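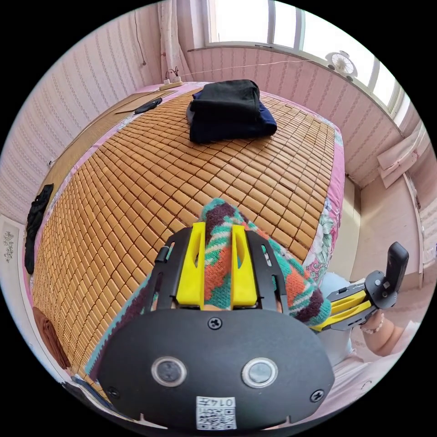
From: Parvaneh Mahmoudi
To: equipment-planning list
Date: 22/02/2023
Subject: Re: Gripper order for the home cloth-folding work

Simin and all,

My answers are under your points. I have cut the parts of your message that were only for the Plitton people.

Simin Sharifi wrote:

> I need a number for the handheld grippers before the budget
> form closes. Last year's form says 6 pairs, and the Stirus
> quote is for 6 pairs plus spare fingers. Do we still want
> that many?

No. I would order four pairs now and leave the other two for October. We have never had more than four people out in homes at once, and the Taltolville apartments won't be ready before summer. The pairs that stay in the cabinet still need their firmware kept up, and that takes someone's morning.

Please keep the spare fingers in the order, and raise them if there is room. The fingers are what wears. On towels and bedding they last well enough, but knits are harder on them, and most of what we have planned for spring is knits: striped sweaters, scarves, children's things. Two sets of fingers per gripper is the least I would be happy with. Please ask Stirus to quote them in yellow again. The people labeling the recordings are used to picking them out against dark clothes, and I don't want to find out halfway through that a black finger costs us time.

> The quote also has a single-hand kit at a bit over half the
> price of a pair. Would some of those do?

Not for clothing. Almost every garment task on the list needs both hands, one to hold and one to pull or fold. The single-hand kit would be fine for the kitchen tasks, but those belong to Zarei's budget and he has not asked for any.

> Folding tables. You had 2 on the list, adjustable, for the
> home visits. Keep?

Drop them. People fold on their beds, and the task sheet says to work wherever the person normally does. The tables would have to be carried up the stairs, and in a small bedroom there is no floor to put one on. A bed with a summer mat on it is firm enough to work on, and a soft mattress is something we want in the data as well.

Take the money from that line and put it toward the following:

Batteries. Four extra, same type as now. I know the quote lists them as optional.

Power strips. Just one for each kit bag. Outlets by the bed are often already taken by a fan or a phone charger, and I would like us to bring our own instead of unplugging things in other people's homes.

A hard case for each pair. The soft bags let the lens side rub against the handle of the other gripper. Plitton sells a case that fits if you cut the foam yourself.

Lens wipes, lint free. Small money, but they have to be on the form or accounts will send it back.

> How many hours of home work should I assume? The form wants
> a total and I can't leave it blank.

Put 62 for the spring block. That is recording time only. Travel and setup go on the staff line, and setup has been running about 67 minutes per visit, mostly pairing and checking that the left and right grippers are recording on the same clock. If Stirus fixes the pairing as they say they will, that should come down, but please budget on what we have now.

> Anything about labels? Inventory asked me.

Every unit has its code label on the front plate with the number printed on it. Ask Stirus to carry on from our existing numbers and not start a new series. Last time we got two units with the same number and had to relabel one by hand, and the old number is still in a few of the recordings. Inventory can use the same number on their sheet. They don't need to add a sticker of their own, and I would ask them not to, as there isn't much room on the plate between the lenses and the edge.

> Last one: repair contract, yes or no?

Yes for the first year, on the new units only. The older ones are past the point where the contract price makes sense, and we can swap parts between them. If the form only allows all units or none, then choose none and give me the difference as a parts line.

I have not allowed anything for replacing the laptops. That can wait until we see how large the spring files are.

If you send me the form before you submit it I will check the part numbers against the quote. The finger sets have two that look nearly the same, and the one we need is on the second page.

Parvaneh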